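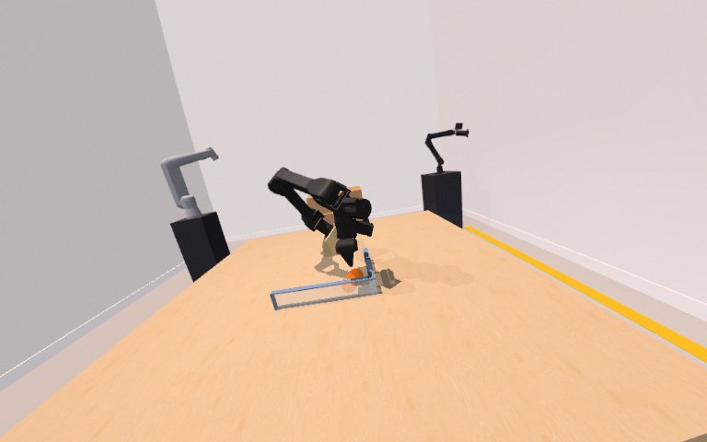 Nestine has paused its ball-pushing benchmark after a fault in the simulator let the arm drive its gripper straight through the tabletop. The bug showed up on Sunday in a batch of 149 overnight runs, 22 of which ended with the tip below the wood and the joint forces off the scale. The task has a black arm reach down to an orange ball near the corner of a low, blue-edged barrier, with the gripper tip just clear of the table, so a small height error is enough to cause a strike.

The company traced the problem to version 3 of its contact solver, which skipped collision checks when two objects touched the gripper in the same time step. No hardware was involved. Bellen, which uses the same solver to test motions before sending them to real arms at its Stindwood plant, has gone back to version 2 as a precaution.

A patch is being tested. Nestine says scores posted with version 3 will be withdrawn and rerun in April.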